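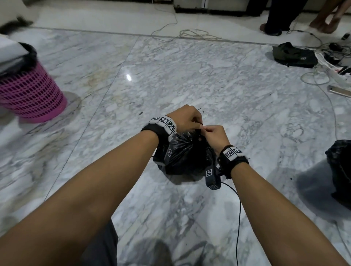
17 October 2025 — Jundel today released a revised black garbage bag for janitorial and household use, together with a one-page tying guide for cleaning crews. The bag replaces the company's August pilot version and goes on sale through its distributor, Grarico.

The revision concerns the neck of the bag. Film above the fill line is now thinner, so the gathered plastic can be twisted and knotted by hand without a separate tie. Film below the line is unchanged. Rated capacity is 105 liters.

Jundel tested 600 filled bags at its Hundau plant. Each was tied with a single overhand knot, set down on polished stone flooring and left overnight. The knot held on all but 133 — most of those had been filled past the line.

"Overfilling remains the main cause of failure," said Krishnamoorthy Panicker, product engineer. "The crew needs enough free film to gather, twist and pull through."

The guide advises crews to press out excess air, twist the neck fully before knotting, and sweep the floor after the bag is removed.

Bags ship in rolls of 20. Samples and the test report are available on request.

Press contact: Jeptoo Mfinanga, Jundel Communications, extension 1877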